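## 4. Setting up the drip kit for containers and window boxes

This section covers the Raritura patio kit, from the outdoor faucet to the last dripper. Read section 3 first if the timer hasn't been fitted yet. Flush the line before any drippers go in, or grit from the faucet will block them.

1. Close the faucet and screw the filter onto it by hand. Check that the rubber washer is seated flat.
2. Screw the pressure reducer onto the filter. The arrow on its side points toward the tubing.
3. Unroll the main tubing and leave it in the sun until it lies flat.
4. Run the tubing behind the containers and clip it to the wall or rail every 600 mm. Leave a little slack at corners.
5. Leave the far end open and run water through it for 2 minutes. Close the faucet, then fold the end over and push on the figure-8 clamp.
6. Punch one hole for each container and press in a barbed connector. It should click.
7. Cut the thin tubing to length, fit a dripper, and stake it halfway between the stem and the rim.

**Note:** The kit supports up to 7 large containers on one line. Beyond that, the last ones get noticeably less water.

**Caution:** Do not use the kit on a hot water supply. Do not leave out the pressure reducer, even if the connectors seem to hold without it.

### 4.1 Checking the flow

Put a cup under the first dripper and another under the last. Open the faucet and let both run for 8 minutes. The levels should be close. If the last cup is low, look for a kink in the main tubing, then rinse the filter screen.

A dripper that gives nothing can usually be cleared by unscrewing the cap and rinsing it. Don't use a pin. It widens the opening and the dripper will then run too fast.

### 4.2 Small pots and short absences

Pots too small for a dripper can be watered from an upturned drink bottle. Rinse the bottle, make one small hole in the screw cap, fill it, and push the neck into damp soil. Start with a single hole and enlarge it only if the soil stays dry overnight.

Take the bottles out before frost, along with the timer and filter. Drain the main tubing by opening the figure-8 clamp and lifting the line from the faucet end. 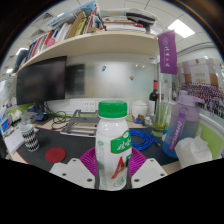 Áine Cronin: I'd add a line to 4.1 about hard water. My drippers at Provcombe were furred up by August, and rinsing did nothing until I soaked them overnight in white vinegar. The filter screen needed it too.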